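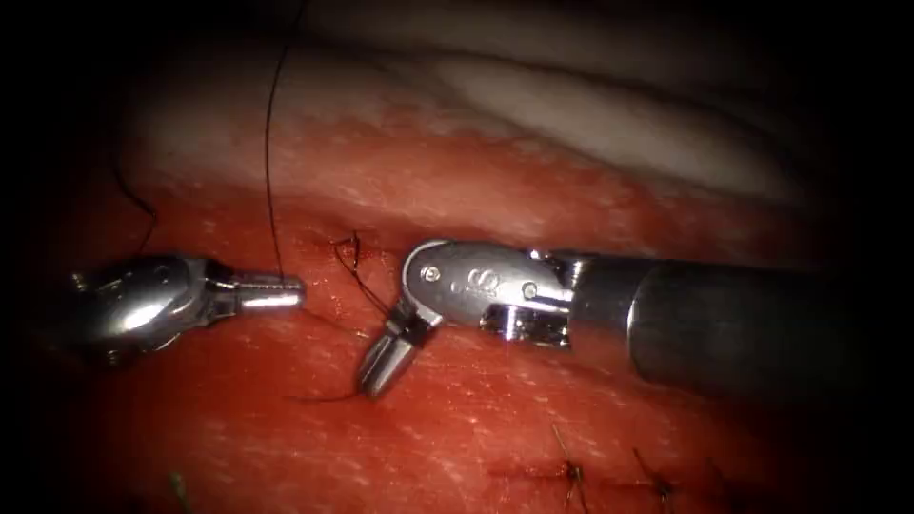 Salamatu Abubakar wants to know who gets sent home when the machine learns to sew. She put that to Kedska before the company had finished announcing its trial, and this release will try not to duck it.

Kedska will test Tralonance, its automated suturing software, at the Dratstead training center for 90 days beginning in September. Surgical staff will set up each session, watch the stitching and take over by hand when they see fit. The company has promised no job cuts during the trial. It has promised nothing after that, and staff have noticed.

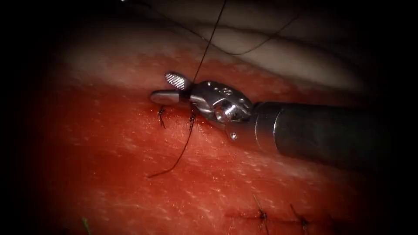

Robotic instrument with open jaws and suture thread, Dratstead. Credit: Kedska

Kedska says the software will ease tired hands. The 14 staff taking part have asked for proof, and for a say in who does the watching. Nwosu, the outside reviewer, will log every takeover and publish the bad sessions with the good. No hospital sales are planned before that report is out.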